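Vonthorpe Storage – Frequently Asked Questions

Last updated August 23, 2022

Renting a unit

What do I need to bring to rent a unit?

A government-issued photo ID and a payment card. If you are renting for a business, bring something with the business name and address on it, such as a utility bill or a tax letter. We do not need a list of what you plan to store, but we will ask you to read and sign the page on prohibited items.

How long do I have to rent for?

The shortest term is one month. After that the rental goes month to month until you give notice. There is no discount for signing a longer agreement, so there is no reason to commit to a year if you only need the space until October.

What sizes do you have?

Small units are 5 by 5 feet, medium units are 10 by 10, and large units are 10 by 20. The Skirkton location also has lockers, which hold a few boxes each. A medium unit usually fits the contents of a one-bedroom apartment if you stack to the ceiling and take the legs off the table.

Can I switch to a different size later?

Yes, if one is open. You move your own things across and we transfer the balance of your rent. Units do not always open up in the same building, so ask before you rent a truck.

Access and security

When can I get to my unit?

The gate is open from 6 a.m. to 10 p.m. every day, holidays included. The office keeps shorter hours, which are posted on the door at each location. Your gate code works at one location only. If you have a unit at Skirkton and another at Skirnthorpe, you will have two codes.

Do I need my own lock?

Yes. Bring a disc lock or buy one at the office. We do not keep a key or a copy of your key. If you lose yours, we can cut the lock off once you show ID, and there is a $25 charge for this.

My door is hard to lift. What should I do?

Check first that nothing inside is leaning on it. Boxes settle over time and can press against the door. If the door is clear, stop pulling and call the office. Please do not spray oil in the tracks. It collects grit and makes the problem worse within a few weeks.

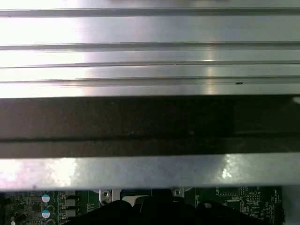

Ridged metal with a brushed finish.

Can I clean the metal surfaces in my unit?

You can, but you don't have to. Warm water with a little dish soap is fine. Wipe along the grooves, then dry with a soft cloth. Steel wool and scouring powder leave scratches, and we do charge for that kind of damage at move-out.

Packing and storing

Are the units heated or cooled?

The indoor units at Skirnthorpe are kept between 55 and 80 degrees all year. Skirkton units are not heated or cooled. Wood furniture, photographs, vinyl records and musical instruments do better at Skirnthorpe.

What can't I store?

Food (including pet food and birdseed), anything alive, gasoline, propane, paint thinner, fireworks, ammunition, and tires beyond a set of four. Mowers and motorcycles are allowed with the fuel drained.

How should I store a mattress?

Flat if you have the room, in a zipped cover – the thin plastic ones tear, so get the heavier kind. Don't put boxes on top.

Is my property insured?

Not by us. Many homeowner and renter policies cover items in storage, often up to a lower limit than items at home. Call your insurer and ask. If you have no coverage, the office can sell you a plan, which is billed with your rent.

Billing and moving out

When is rent due?

On the first of the month. There is a grace period of 3 days. After that a $20 late fee is added and your gate code stops working until the balance is paid.

How do I give notice?

Ten days in writing. You can hand in the form at the office or send it through your online account. A phone call does not count as notice.

What does "vacant" mean on move-out day?

Everything out, floor swept, lock off. We do not have a dumpster for tenants. The Tesfamariam Road transfer station takes furniture and mattresses for a fee.

I got a letter with a code on it. What is it?

Codes 445 and 636 are both rent change notices – 445 is for Skirkton and 636 is for Skirnthorpe. Form 2417 is a request for updated contact details. Fill it in and return it, even if nothing has changed.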